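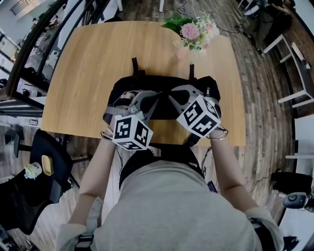 磨牙的人大多不知道自己在磨牙

2018年7月16日

早上醒来,下巴发酸,太阳穴发紧,像是嚼了一夜的牛肉干。很多人把这归到枕头上,换了枕头不见好,又去换床垫。等到坐上牙科椅,医生拿口镜看一圈,问的第一句话往往是:晚上有没有人说过你磨牙?

多数人的回答是没有。独自睡的人没有旁人可问,和伴侣同睡的也未必听得见。夜磨牙分好几种,有的上下牙来回蹭,声音很响,隔着一堵墙都能听到;有的只是死死咬住,一点声音也没有。后一种在门诊里更容易漏掉。

牙齿上的痕迹不难认。尖牙的尖头变平,前牙的切端变薄,对着灯看有点透。后牙的咬合面出现光亮的小平面,像被砂纸打过。靠近牙龈的地方有时会缺一小块,成一个楔形,冷水一碰就酸。舌头两侧和颊黏膜上可能有一道白线,是长期用力咬合留下的。单看其中一样说明不了什么,几样凑在一起,医生就会多问几句睡眠和工作的情况。

斯塔尼尔(Starnier)口腔诊所开在老城区一栋办公楼的底层,来看牙的多半是楼上和附近几条街的上班族。诊所从今年1月起,在初诊登记表上加了2道题,一道问晨起时下巴是否酸胀,一道问白天专注做事时牙齿是否碰在一起。第二道题常常让人愣住。放松的时候,嘴唇合着,上下牙之间应该留着一条缝,只有咀嚼和吞咽时才接触。不少人填表填到这里才发觉自己正咬着牙。

白天的紧咬和夜里的磨牙,处理的办法不一样。白天的可以靠提醒来改。诊所给的建议很简单,在电脑屏幕边贴一张小圆点贴纸,看见了就检查一次:牙齿分开,舌尖轻轻抵在上颚,肩膀放下来。坚持几个星期,有些人的晨起酸胀也跟着轻了。夜里的管不住,睡着了谁也提醒不了自己,通常要用咬合垫。

咬合垫是一片透明的硬树脂,戴在上牙或下牙上。它不能让人停止磨牙,作用是把力分散开,让垫子去磨损,牙齿少受些罪。制作之前要取模,过去用印模材料,满口塞着一团,容易恶心;现在不少诊所改成口内扫描,几分钟做完。斯塔尼尔的模型送到吉尔纳(Jirna)义齿加工所,5个工作日取件。戴上以后还要调,医生用薄薄的咬合纸让患者左右移动下颌,哪里颜色重就磨掉一点,调到左右两边接触均匀为止。

头几个晚上不舒服很正常。口水多,说话含糊,有人半夜自己摘了扔在床头,早上完全不记得。一般一两个星期能适应。一直觉得某一侧先碰到,或者戴了以后早上反而更酸,应该回去复诊,不要自己拿锉刀修。

网上也卖一种热水泡软、自己咬出形状的牙垫,价格便宜。这种牙垫材质偏软,有的人戴上后像含了块口香糖,嚼得更起劲。短期应付一下可以,长期戴着容易让咬合发生变化。尤其是做过种植牙或者有牙周病的人,最好先问过医生。种植体和天然牙不同,根部没有牙周膜那一层缓冲,受力过大时牙冠会崩瓷,连接的螺丝也可能松动。

清洁是另一件常被忽视的事。早上摘下来,用冷水和软毛牙刷刷一遍,晾干后放进透气的盒子。不要用热水烫,树脂会变形;也不要用牙膏,里面的摩擦剂会留下细小的划痕,时间长了发黄发臭。每次复查把垫子带上,医生要看上面的磨痕。狗对这类东西特别有兴趣,每年都有人因此来重做。

磨牙的原因,到现在也说不全。压力大、睡眠浅、晚上喝咖啡或喝酒、吸烟,都可能加重。某些药物有影响,正在服药的人应当把药名告诉医生,不要自行停药。打鼾严重、白天总犯困的,磨牙可能和睡眠呼吸暂停同时存在,需要先去做睡眠监测。孩子磨牙的情况又不同,换牙期很常见,多数会自己消失,不痛、不影响吃饭的话,定期检查就够了。肚子里有虫所以磨牙的说法流传很广,目前没有可靠的依据。

塔库尔(Thakur)大厦的物业去年请诊所办过一次午间讲座,来了16个人,提问最集中的是肉毒素注射。这种方法让咬肌的力量减弱,对一部分咬肌肥大、疼痛明显的患者有用,效果维持几个月,之后要重复注射。它不是首选,也不能代替咬合垫。脸型会不会变小,要看个人的肌肉情况,以瘦脸为目的去治磨牙,期望容易落空。

疼得厉害的那几天,可以先这样做:吃软一点的食物,不嚼口香糖,打哈欠时用手托一下下巴,用温毛巾在脸颊两侧敷一会儿。张嘴时关节有弹响而不痛,可以观察;张口受限、嘴张不到两指宽,或者突然合不上,应当尽快就诊。

诊所位于斯卡克门特(Skarkement)街,磨牙和颞下颌关节问题的初诊需要提前预约。已有咬合垫的患者请随身带来,包括旧的那一副。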